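Thu 20 April, posted by Amber Dobson
Reading time: 3 minutes

Ticket: Colour coming off red plush blanket onto other laundry
Status: open, waiting for second wash
Place: Andov house, ground floor laundry room

Problem as reported

After the Monday wash, two pillowcases from room 3 came out pink. The guest was polite but not happy. In the same load there was a red plush blanket with white print, which we use on the sofa in the common room. I was not on shift, so I write here what I was told and what I found afterwards.

The blanket was bought in February from Soomro. The care label says to wash separately for the first times, but it does not say how many times. I think it was washed alone once, then somebody put it with the bedding to save a cycle. I do not blame anyone, the label is small and it is sewn into the corner where you do not look.

What I tried

First I rubbed the red part with a white cotton cloth, dry. No colour on the cloth. Then I made the cloth damp with warm water and rubbed again in the same place. Now there was a light pink mark. So the dye is still moving when it meets water.

Then I washed the blanket alone, cool programme, spin on 700, with one colour catcher sheet from Milluseck. The sheet came out pink, but paler than I expected. The white print stayed white, I checked it by the window. This surprised me a little, because if the red goes into pillowcases I would expect it to go into the white print first. Maybe the print is a different material and does not drink the colour. 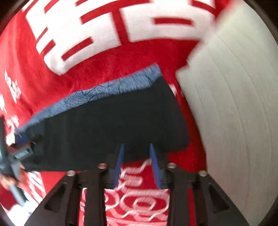
After this I repeated the test with the damp cloth and the mark was weaker, but it was still there. I did not want to use hot water to finish it quickly. With plush the surface can become hard, and we already lost one cushion cover in this way.

The pillowcases

I soaked them for 24 hours in a bucket with the oxygen powder (the one in the blue tub, not the bleach). One is clean. The other still has a pink shadow near the hem and I put it to soak again. Please do not tumble dry it before I have looked, the heat can fix the stain and then it is finished.

Reply from Risau desk, same day

Hello Amber, thank you for the careful notes. We had the same with a red throw last winter and it needed four washes alone before it stopped. Can you also check the dark clothes in the staff basket? If black or navy things go with the red blanket you will not see the red on them, but the blanket can become dull from the dark dye. I would keep them apart also.

My answer

Yes, good point. I had not thought about it in this direction. From now on the dark things go in their own load, and they should not be left together with the blanket when anything is damp. Dry on dry I have no worry, the dry cloth test was clean.

Still to do

- second wash alone, cool, new colour catcher sheet
- damp cloth test again, in the same corner and in one other place
- look at the second pillowcase in daylight
- write WASH ALONE on a piece of tape and put it on shelf 13, where the blanket is stored

If the damp cloth stays white after the next wash I will close the ticket. If not, I will write to Soomro and ask what they advise - I still have the receipt in the folder.

Contact the housekeeping desk | © Andov House | Back to top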